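Seit Mai führe ich meine Notizen mit Sisora, und weil mich inzwischen zum gefühlt hundertsten Mal jemand gefragt hat, ob sich das lohnt (Gülizar, du bist gemeint!), schreibe ich es jetzt einfach mal auf. Vorweg: Das wird kein Test mit Punkten und Tabelle. Ich bin keine Fachzeitschrift, ich habe nur sehr viele Notizen.

## Wie ich da gelandet bin

Vorher war ich jahrelang bei Drideson. Das ist so ein Programm, bei dem man beim ersten Start schon denkt: Oje. Links eine Leiste, rechts eine Leiste, unten noch eine, und in der Mitte ein kleines Feld, in das man dann tatsächlich etwas schreiben darf. Man kann da alles verknüpfen, verschlagworten, einfärben und nach Kriterien sortieren, von denen ich vorher gar nicht wusste, dass man Notizen danach sortieren kann. Ich habe das auch alles gemacht, ein ganzes Wochenende lang, mit sehr viel Kaffee. Und danach habe ich meine Einkaufsliste wieder auf einen Briefumschlag geschrieben.

Dazwischen gab es noch einen kurzen Ausflug zu Cloken. Sehr hübsch, sehr leer, eine einzige Liste und ein Pluszeichen. Nach einer Woche war ich verliebt, nach zwei Wochen habe ich meine Notiz mit den Heizungsablesewerten gesucht und nicht gefunden, denn eine Suche gab es nur für die Überschriften. Meine Notizen haben selten Überschriften. Meine Notizen heißen »asdf« oder »WICHTIG« oder »WICHTIG neu«.

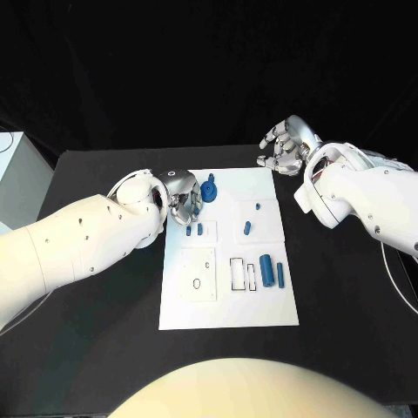
*Zwei Roboterarme an einer weißen Arbeitsunterlage mit blauen Teilen.*

## Was Sisora anders macht

Eigentlich ist es eine Textdatei mit Manieren. Man öffnet es, der Cursor blinkt, man tippt los. Jede Notiz liegt als ganz normale Datei in einem Ordner, den ich selber aussuche, und wenn die Firma morgen keine Lust mehr hat, habe ich den ganzen Kram immer noch. Das war mir bei Drideson nie so richtig klar, bis ich dort raus wollte und der Export mir eine einzige riesige Datei hingelegt hat, in der alle Umlaute Fragezeichen waren. »K?hlschrank abtauen«, »M?ller anrufen«. Ich habe dann einen Abend lang gesucht und ersetzt und dabei laut Radio gehört.

Am liebsten mag ich die Suche! Sie geht mit einer einzigen Tastenkombination auf, durchsucht den ganzen Text und ist so schnell, dass ich am Anfang dachte, sie hätte gar nichts gemacht. Ich tippe »Heizung«, und schon ist sie da, die Notiz namens »asdf«.

Schlagworte gibt es auch, die schreibt man einfach mit einem Rautezeichen mitten in den Satz. Bis zu 99 verschiedene pro Ordner, steht in der Hilfe, und ich möchte bitte den Menschen kennenlernen, der da an die Grenze stößt. Ich benutze vier: Haus, Arbeit, Rezepte und Irgendwann. (»Irgendwann« ist mit Abstand das größte.)

## Was mich nervt

Damit das hier keine Liebeserklärung wird, ein bisschen Gemecker.

Die Handy-App ist träge. Auf dem Rechner ist alles sofort da, auf dem Telefon dreht sich erst mal ein Kringel, und wenn ich im Supermarkt zwischen den Konserven stehe und wissen will, ob ich Kichererbsen oder Kidneybohnen brauche, dann ist so ein Kringel eine lange Sache. Ich kaufe meistens beides.

Dann die Sache mit den Anhängen: Bilder landen in einem Unterordner und bekommen Namen aus lauter Ziffern. Wenn ich die Notiz lösche, bleibt das Bild liegen. Ich habe dem Support geschrieben und eine nette Antwort bekommen, in der stand, das sei Absicht. Aha.

Und die Erinnerungsfunktion, die kann man meiner Meinung nach komplett vergessen. Man kann einen Termin an eine Notiz hängen, aber wiederholen lässt er sich nicht. Für alles, was regelmäßig kommt (Müll, Blumen, Katzenkralle, Steuer), habe ich deshalb weiter Awad auf dem Telefon. Das sieht aus wie aus einem anderen Jahrzehnt und piept sehr unangenehm, aber es piept zuverlässig.
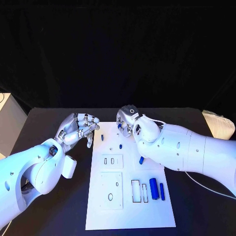

*Eine Roboterhand mit silbernen Fingern über einem weißen Blatt.*

## Mein Ablauf, falls den jemand klauen will

Morgens mache ich eine Notiz mit dem Datum auf, da kommt alles rein, was mir tagsüber einfällt, völlig ungeordnet. Abends lese ich sie noch mal durch. Was eine Aufgabe ist, bekommt ein Kästchen davor. Was mit dem Haus zu tun hat, kriegt sein Schlagwort, und der Rest bleibt einfach stehen. Sortiert wird bei mir nicht mehr, das habe ich mir abgewöhnt, und siehe da, ich finde mehr als früher.

Für größere Sachen lege ich eine eigene Notiz an, zurzeit zum Beispiel eine für den Umbau der Speisekammer. Da stehen Maße drin, Preise, die Telefonnummer vom Schreiner und eine längere Passage darüber, warum ich keine Drahtkörbe will. Die Passage habe ich nachts geschrieben, aber ich stehe dazu.

Einmal im Monat kopiere ich den ganzen Ordner auf eine externe Platte. Dauert keine Minute, ist ja alles nur Text.

Gülizar Kahraman, die mich wie gesagt mit ihrer Fragerei zu diesem Beitrag gebracht hat, bleibt übrigens bei Drideson. Sie hat sich dort eine Übersicht für ihre Buchclub-Lektüre gebaut, mit Farben pro Jahrzehnt, und ich gebe zu, die ist schon toll. Wenn man so etwas gern baut, ist Sisora das falsche Programm, da gibt es schlicht nichts zu bauen.

Falls eine von euch weiß, wie man die verwaisten Bilder aus dem Anhangordner loswird, ohne jedes einzeln anzuklicken: bitte in die Kommentare! Und wer eine Erinnerungs-App kennt, die sich wiederholen kann und trotzdem freundlich klingt, darf sich auch gern melden. Ich probiere die dann am Wochenende aus.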